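3.2 Work area and materials

The patching task was set up on a small open rack of the kind found in a branch office or a school closet. A blue network switch supplied the ports, and every trial used a yellow patch cable with a molded plug at the end. We kept to one cable color so that the plug would stand out against the dark sheet and the rack in all camera views. Cables of other colors were tried early on by Lizelle Radebe and were dropped because the gray ones were hard to find in the recordings.

Cable handling depends a good deal on what the cable is lying on. On bare wood a patch cable slides and rolls back to the curve it had in the bag. A bumpy sheet holds it better, though the plug can settle between two bumps and sit at an angle. We therefore treated the surface as part of the task and noted it for each trial, along with the length of free cable and the way the plug was facing at the start. The work area is shown in Figure 4. 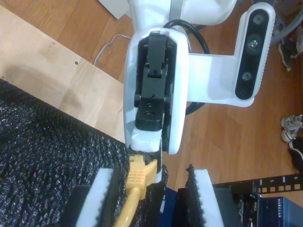
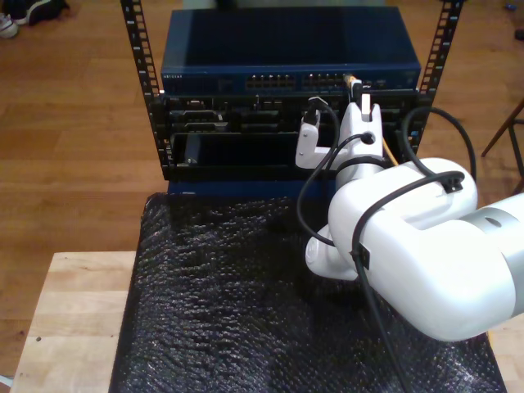
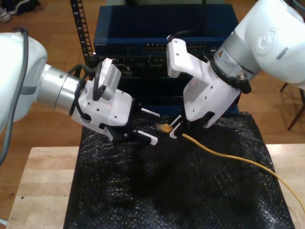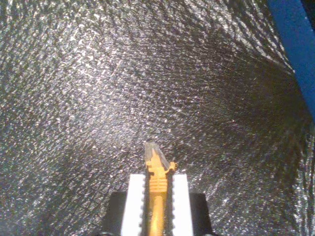
Figure 4. Views from the patching task. The yellow cable is held near its connector at the switch in the second view, and between two grippers over the black bumpy sheet in the third.

Each trial began with the cable laid out by hand. The person doing the layout drew a card from a set of 18, each with a sketch of a starting shape: straight, single bend, open loop, or crossed. The cards were shuffled again once the set had been used. A trial was counted as complete when the plug was fully seated in the assigned port and stayed there under a light pull on the cable. Plugs that entered the port but did not latch were logged separately as partial insertions.

We recorded 301 trials in total. Of these, 35 were set aside before scoring, mostly because the latch tab on the plug had bent or broken. Tabs wear faster than we had planned for – a cable that is plugged and unplugged all afternoon loses its click long before it stops carrying a signal. From the second session on, Zodwa Van Wyk checked every tab before the cable was laid out, and worn cables were replaced with new ones from the same batch.

Port choice also needed some care. Ports at the end of a block have a neighbor on one side only, while those in the middle leave little room beside a plug that is already seated. Assigned ports were spread across the block, and scores are given separately for end ports and middle ports in Section 4.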